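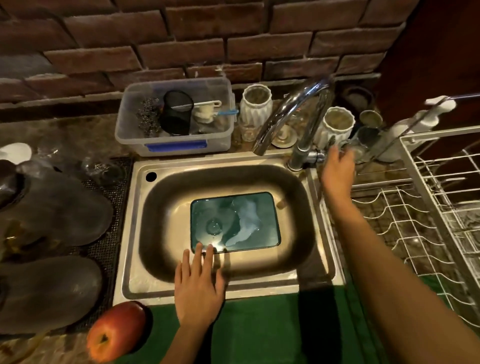
Chapter 7
The Episode and the Season

Before we can study how a television drama is written, we must agree about what is its unit. For a film the answer is easy. For a serial drama there are at least 3 candidates: the scene, the episode and the season. In this chapter we treat mostly the episode, and we come to the season in the second half.

Our main case will be Derkirik, the historical drama which the students have already met in Chapter 2. It has 40 episodes in total. The first season tells of the closing of a mountain road in December and of two families who remain on the wrong side of it. Each episode covers one day. This decision of the writers has a strong consequence: a character cannot travel far, and a letter which is sent in one episode can be answered only several episodes later. The viewer learns to wait together with the characters.

As a contrast we will use Visivitz, a comedy set in the colour laboratory of a small film studio. Its episodes can be watched in almost any order. The debts, the quarrels and the engagements are all settled before the final titles, and the next episode begins from the same desk and the same bad coffee.

Neither form is the better one. They ask for a different memory from the viewer, and they ask for a different plan from the writer. The writing room of Derkirik kept a timetable of 453 entries, in which every promise made by a character was noted with the episode where it must return. For Visivitz such a timetable would have been of little use.
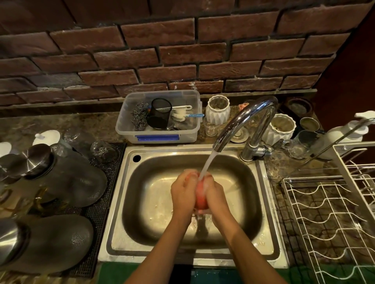
What is the difference between a serial and a series?
A serial tells one story that continues from episode to episode, while a series tells a complete story in each episode and keeps the same characters and setting.

Many programmes stand somewhere between these two. Oline, a crime drama, closes one investigation in every episode but leaves open the question of who burned the harbour office. We will call this a mixed form. When you read the scene outlines in Section 7.1, mark with a pencil each line that belongs to the long story, and compare your marks with those of a neighbour.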